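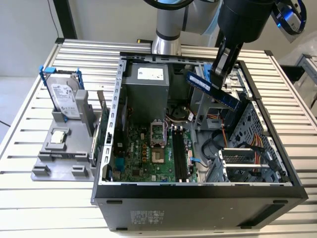
Memory module in the fingers, over the case.

Friday, January 19, 2024

At the Prollen workshop by nine. Milan had already bolted the last of the fixture plate down, so I went straight to the pick positions. I had left them half taught on Tuesday and the notes in my book did not match what was in the program. Taught them all again from scratch.

The job is the same as it has been since November: get the arm to put a plain desktop PC back together with the case lying on its side. Processor, memory, drive. No screws yet. Piret wants screws by spring and I have told her to wait and see.

Memory took up the whole morning. The pick itself is fine now. The trouble is the angle on the way in. If the module is tilted when it gets down near the slot, one end touches first and the fingers slide along it. Tried a slower approach and it made no difference. Then I moved the point where the wrist levels out 159 mm higher, which gives it room to finish turning before it gets close to anything. Better. I had to move the clearance over the drive cage too, or it would have clipped it on the way back.

Did not get a full insertion. I stopped each run above the slot and looked at it from both sides with a flashlight. Roos thinks we should let it push and read the force. I would like the position to be right first. We left it there.

Lunch was soup from Els, too salty, I had two bowls.

In the afternoon I worked on the fixture. The gray printed blocks are Milan's second version and they sit better than the first ones, which rocked. The drive stands up in its holder and the arm can get at it from above. The recess for the processor is still a hair too tight. I sanded one edge and wrote down which one – last time I did not and then printed the same mistake again. 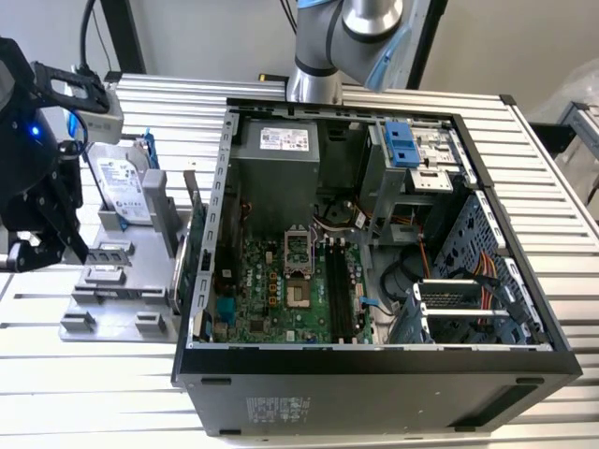

Board with the socket and both memory slots empty. Drive in its holder on the left.

Cables are the next thing. There are black ones looping between the board and the drive cage, and I do not like them there. A person would push them aside with a thumb. The arm won't. Piret suggested tying them back before every run, and for now I agree, but then it counts as a step done by hand and has to go in the log that way. She was not happy about that. Wrote it in anyway.

The new finger pads from Kokkonen did not come. Their email says Wednesday. I would like them before we try the processor, the ones we have are getting smooth. Speed limit is still at 297 in the config and I am leaving it there until the pads are on. Roos put it up to 600 on her own branch, and it can stay on her branch.

Backed everything up to the workshop drive under Pikgate and also to my own stick. Swept under the table and found the spring I lost last week.

Monday: re-teach the memory drop from the new height, print the recess with more room, ask Milan about a clip for the cables. Also pay Els for the coffee – I owe for two months.

Home at seven. Cold, and the bus was late.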